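Ficha do conjunto de dados Amaral
Versão de 29/07/2018

Apresentação

O conjunto Amaral reúne demonstrações de manipulação de material de escritório, obtidas por teleoperação no laboratório Zilleck. Contém 125 episódios, realizados sobre mesa de madeira com objetos de plástico azul. As câmeras de punho acompanham a mão robótica durante a aproximação e o contato. 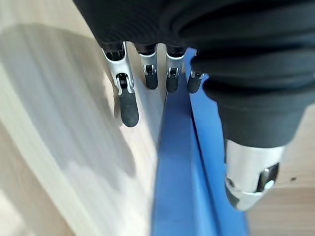
O operador comanda a mão por meio da interface Irik, sem programação prévia de trajetórias. Cada episódio registra as imagens, as posições das juntas e os comandos enviados, com marcação de tempo comum. Os episódios duram em média cerca de 80 segundos.

Tarefas

1. Aproximar os dedos de um objeto apoiado na mesa e estabelecer contato com sua borda.
2. Tocar a parede lateral de uma caixa de arquivo azul-clara, abaixo do rebordo, com a ponta metálica do dedo.

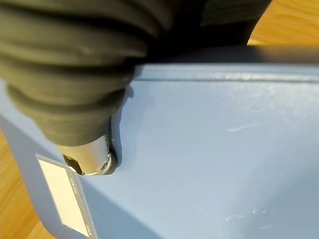 3. Afastar a mão e retornar à posição inicial definida no protocolo Fallitano.

Limitações

Os dados provêm de 9 operadores, todos com treinamento prévio na interface. Em parte das imagens há desfoque de movimento e sombra da própria mão sobre a mesa. Não foram gravados sinais de força. Tentativas interrompidas permanecem no conjunto e estão identificadas no campo "estado".

Uso e acesso

O uso é restrito a pesquisa não comercial. Os pedidos de acesso devem ser dirigidos à secretaria do laboratório Zilleck, com indicação do projeto e da instituição solicitante.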